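Assunto: Re: [lista] Encontro de modelismo em papel - programa e dúvidas
De: Gráinne Dunne
Data: 27 de junho de 2021

Catriona Guthrie escreveu:
> Olá a todos. Duas perguntas antes de fecharmos o programa de julho.
> A primeira: que gramagem recomendam para quem nunca dobrou nada
> mais rijo do que papel de impressora? A segunda: alguém ainda tem
> os moldes do farol de Ollunberg, os de 1988? Procurei no arquivo
> da lista e só encontro a página das instruções, sem as peças.
> Catriona

Olá Catriona, olá gente!

Começo pela segunda, que é a que me deixa mais contente: tenho os moldes! Estavam dentro de uma pasta da Hegarty, no meio de facturas do gás, o que diz muito sobre a minha arrumação. São as folhas originais, 33 ao todo, e só falta a varanda da lanterna, que recortei em miúda e colei torta (ainda me lembro da nódoa de cola na toalha da minha mãe). Digitalizo tudo esta semana e ponho na pasta partilhada. Se alguém tiver a folha da varanda em bom estado, por favor, mande-ma, que eu junto ao resto.

Quanto à gramagem, vou ser do contra. Toda a gente recomenda cartolina grossa aos principiantes e eu acho um erro - a cartolina grossa racha no vinco, as abas ficam a fazer força e a pessoa desiste ao terceiro canto. Para modelos pequenos eu começava com papel mais leve, vincado com uma esferográfica sem tinta e uma régua de metal. O Vokura mate serve lindamente, dobra limpo e não deixa passar a cola se formos poupados. O Flanen é mais bonito, sim senhora, mas amarelece na prateleira, tenho aqui uma capela que já parece feita de manteiga.

E por falar em cola: pouca! Um palito, uma gota, espalhar até quase não se ver. Quem vier à minha mesa vai ouvir isto tantas vezes que me há-de detestar à hora do lanche.

Já agora, para o programa. Temos 60 inscritos e a sala leva 86, portanto ainda há lugar para os indecisos. Eu punha os edifícios de manhã, quando está toda a gente fresca, e deixava as figuras para a tarde. As figuras são mais perdoáveis: uma parede torta vê-se logo, uma cabeça inclinada até dá graça ao boneco. Para a mesa dos mais novos sugiro coisas só de caixas e painéis, sem curvas nenhumas, em dois ou três tons. Deixo-vos uma ideia do género de formas em que estou a pensar:
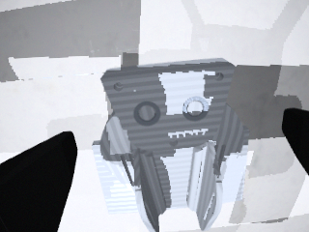

Figura tipo robô, toda em caixa, em cinzento, branco e azul-claro.

A cabeça em trapézio é o que lhe dá a personalidade, e um trapézio qualquer criança risca com régua. Aquelas estrias finas fazem-se a lápis antes de montar, nunca depois (já tentei depois, amassei tudo). Se acharem bem, desenho um molde simples com abas largas e levo cópias.

Catriona, diz-me só se a guilhotina grande fica connosco ou se vai outra vez para a sala do lado. Da última vez passei metade da manhã no corredor com folhas debaixo do braço e depois já ninguém sabia de quem era qual.

Um abraço a todos,
Gráinne

P.S. - Quem ficou com o meu vincador de osso, o que tem a ponta lascada, pode trazê-lo em julho, que eu não faço perguntas.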